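Recovering from a missed lever catch during CPU removal

This procedure covers one fault on the desktop teardown cell: the arm reports that the socket lever is released, but the lever is still under its catch. If the program continues from that point, the gripper pulls on a retention frame that is still under load. In September a run did exactly this and lifted the edge of a board until the force limit tripped. Nothing was hurt except the socket, which went into the scrap bin.

The fault shows up as code 291 on the Zendance controller. It can also pass with no code at all, so read the checks below even if the screen is clean.

Before you start

Press the cell stop and wait for the drives to drop out. Confirm that the PC under work is unplugged from the wall. Do not open the power supply for any reason. A unit can hold a charge after it is unplugged, and nothing in this job needs you inside it.

Put on the wrist strap. Switch the arm to hand mode and set the speed limit to its lowest value.

Step 1. Look before you move anything

Bring up the wrist camera view and hold the arm where it stopped. Find the lever and follow it from the hinge to the free end. The catch is small and easy to lose against the metal around it, so use the zoom. 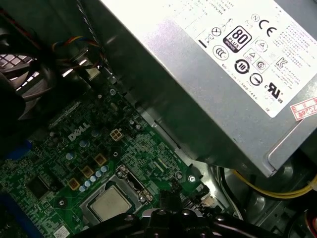
Check the path back out as well. On these Dell machines the power supply can hang low over the board, and its cables run close to the route the gripper takes on retreat. A straight lift is not always safe. Jog out along the tool axis first, then up.

If a cable is touching the fingers, stop and clear it by hand with the drives off. Don't try to shake it loose with the jog keys.

Step 2. Clear the fault and retry the lever

Reset the code from the controller, not from the cell stop. Resetting at the stop drops the stored position, and you will have to home the arm with a case in the fixture.

Run the lever routine alone. It should press down, move sideways away from the catch, then let the lever rise. Watch the force trace. A good release has two peaks - one for the press and a smaller one as the lever leaves the catch. A single peak means that the finger slid off.

Allow 2 retries. After that, release the lever by hand and log the unit as manual.

Step 3. Confirm that the frame is open

The lever and the frame are separate checks. A raised lever does not prove that the frame has come up with it. The frame must stand nearly upright, with the processor fully clear of it.

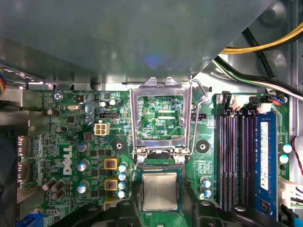
Robotics Maintenance Team, Allis Hardware Recovery

Keep the gap between the fingers and the processor while you check. The older routine closed the fingers as soon as the lever check passed, and that is how we bent pins in the first place. The current version waits for an operator to accept the view.

Step 4. Return to automatic

Jog to the safe point, close the guard and restart from block 17. Do not restart from the top, or the arm will look for a cooler that has already been removed.

If the same fault comes back on the next unit, check the finger pads for wear. The Holex pads are due for replacement at 1,000 cycles, but a lever that is slick with old thermal paste will make a newer pad slip too. Wipe both pads and run the lever routine again before you order parts.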